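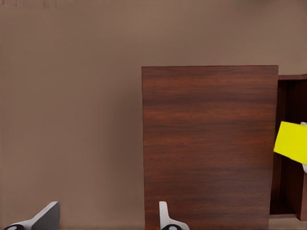

Print this page | E-mail this message | Previous by thread | Next by thread

We use cookies to keep you signed in to the archive. By continuing to read you agree to this.

List: Wotthorpe shared workshop, robots and small automation
Subject: Re: Cabinet task in the simulator, door keeps hiding the block

Hello all, and thank you for the kind replies while I was away from the keyboard. I'm going to answer the longest one properly, as it raised nearly everything I had been stewing over, and then I'll tell you where I've got to with the two-arm build, so put the kettle on.

> I read your October post with interest. A few things. First, are you
> sure you want the door in the simulation at all? When we did the
> drawer job on the Renidero board we left the front off until the arms
> could find the opening every time. Second, where is your camera? If it
> rides on the wrist then a door standing open is going to fill most of
> what it sees, and you will be training it on wood grain. Third, what
> are you doing about the gap between the simulated fingers and the
> printed ones? Ours never closed quite the way the model said.

First question, the door. I did think hard about leaving it off, and I can see the sense in it. But the whole reason I started this was the old cupboard in my garage, which has a door, and which I would like the real arms to put things into one day without my standing there holding it open for them. So the door stays. What I have done is make it a fixed panel for now, standing open at one angle, with no hinge physics at all. I lost most of a weekend to the hinge before that. It would swing a little, settle, and then shiver as if a truck were going by outside. With the panel fixed everything runs so much more calmly, and I can come back to the hinge when I have more patience.

Second question, the camera, and here you have put your finger right on the sore spot! Yes, it looks out past the fingers of one arm, and yes, the door takes up a great deal of the view. The cupboard opening gets squeezed into a narrow slice off to one side, and so does the yellow block while it's going in. I chose the bright yellow so that even a sliver of it would stand out against the dark wood, and for my own eyes it does that very nicely. Whether it's enough for the arm to learn from is another matter, and I don't have a good answer yet. I'm going to try a second camera, fixed above the tabletop and looking down at an angle, and keep the wrist view as well. If any of you have mixed the two, I'd dearly like to know whether you shrank the pictures to the same size first or left them as they came.

I should also own up about the grain. It's a lovely reddish brown with dark streaks running across it, and I picked it out of the Flundaseck texture pack purely because I liked it. A plain color would have been the sensible choice to start with. I plan to run the same task with the grain and with a flat brown, 400 tries each, and see if there's any difference worth reporting. I have a feeling the grain may give the arm something to judge distance by, but that's only a feeling and I've been wrong about nearly everything else.

Third question, the fingers. I'm using the Þorgeirsson pattern that was passed around on this list, the one with the little hooked tip, and the printed ones do flex more than the model says. On the bench on Thursday evening I closed the real pair on a wooden block and the tips spread before the grip was firm. I've reprinted them with 4 walls in place of 2 and they feel much stiffer in the hand, though I haven't had them back on the arm. In the meantime I've made the simulated block a bit more slippery than it ought to be, in the hope that whatever learns to hold it there will be careful with the real one. If that's a silly way to go about it, please do tell me, and I promise I won't be offended.

The scene files are in the shared folder, in the directory marked cabinet. You'll need to change the path to the textures at the top of the file, and please don't save over my copy of the door panel, as I've only the one. I'll be at the workshop on Thursday from seven with the reprinted fingers and a bag of screws, if anyone wants to come and squeeze things.

With warm wishes to everybody, and thanks again for reading this far,
the one with the garage cupboard

Reply to list | Reply to sender

Contact the list owner | Copyright of each message remains with its sender | Back to top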